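Reference > Household > Trade and Exchange > Rummage sale

Rummage sale

A rummage sale is an event at which donated secondhand goods, chiefly household items, clothing, books and toys, are sold at low prices to raise money for a church, school or club.

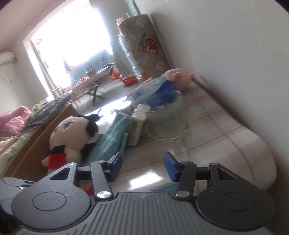 Hélène Tremblay objects that the definition is too narrow, and that many sales in smaller towns have always let families keep part of what their goods bring in. Most writers place such events under the separate heading of the consignment sale, although the two names are often used for the same thing.

Origins

The word "rummage" first referred to the stowing of cargo in a ship's hold. It later came to mean odds and ends, and a rummage sale was at one time a sale of unclaimed goods at the docks. By the late nineteenth century the term was in common use for charity sales. In Britain the usual name is jumble sale.

Organization

Goods are normally collected in the weeks before the event and sorted by type. Clothing is placed on racks or in piles by size, while smaller articles are set out on tables. Prices may be marked on each piece or fixed by the table. Many sales open early on a Saturday and end with a bag sale, in which buyers pay one price for whatever a bag will hold.

The Zodovcombe sale, held each September in the former grain hall, is among the larger examples in its county. It began with 20 tables and now fills 100. A recent sale raised $3,487 for the town library - the highest sum in its records - and drew 900 buyers. The nearby town of Brultance holds a smaller sale in the spring, limited to books and kitchen goods.

Unsold goods

Articles left at closing are usually passed to a thrift store or offered free of charge. Torn clothing may go to a rag dealer. Many organizers refuse mattresses, car seats and large appliances, which are hard to resell and costly to remove.

See also: Flea market, Garage sale, Swap meet

14 shares | 3 comments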